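Review: the Hokden lunch jar gets me through fifth period
By Maribeth Mangubat, Features

I have second lunch this year, and if you have second lunch you already know the problem. By the time my section gets to the cafeteria the line for hot food goes past the trophy case, and on pizza days I've sat down with maybe six minutes left to eat. So I started bringing food from home, and for most of the fall that meant a cold sandwich that had been under my chemistry book since seven in the morning.

My aunt gave me a Hokden insulated lunch jar over break and I've used it every school day since we came back. I love this thing! I've talked about it so much that my table asked me to write it down and stop telling them.

The basics first. It's a steel jar with a wide mouth, a screw-on lid and a little folding spoon that clips into the top. It holds a big bowl of soup, or a regular serving of pasta with room for more sauce than you need. You fill it with boiling water while you eat breakfast, dump the water, put your hot food in and close it up. My dad's leftover arroz caldo goes in at 6:45 and I open it at 12:20, and it's still hot enough that I have to blow on the first few bites.
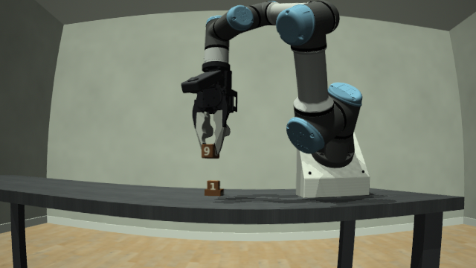

I did skip the boiling water step once, when I overslept, and the difference was huge. The soup was only lukewarm by lunch. Edible, but a little sad. If you're the type who leaves the house with one shoe on, keep that in mind.

I carried it in my backpack for 2 weeks before I trusted it next to my laptop, and so far it hasn't leaked a drop. It has been on its side, upside down, and once under an entire tuba case on the band bus (long story). The lid has a rubber ring that you can pull out and wash, and you really should, especially after anything with garlic.

My friend has the Sakero, which looks almost the same and comes in better colors. We traded for a day. Hers is lighter and the handle on top is nice to have, but the mouth is narrow and getting rice out of the bottom corners with a normal spoon drove me crazy. I handed it back very politely.

Now the complaints. The folding spoon is tiny and the hinge pinches, so I just bring one from the kitchen drawer. The jar is heavy when it's full. It also doesn't fit in the small lockers in the old wing, at least not standing up with a coat in there. And when the food goes in really hot the lid can get stuck. I've had to ask for help from the wrestling team's table, who were very kind and only laughed a little.

What I've liked best so far: chili with the cheese packed separately, buttered noodles with peas, and mac and cheese made a bit runnier than you'd want at home, as it thickens up by noon. Fried stuff does not work. I tried chicken nuggets and they came out like wet sponges.

I now get my whole lunch period to eat, and I still have time to return a library book before the bell. I'm hoping to try dumplings in it next, if I can get my dad to make the broth.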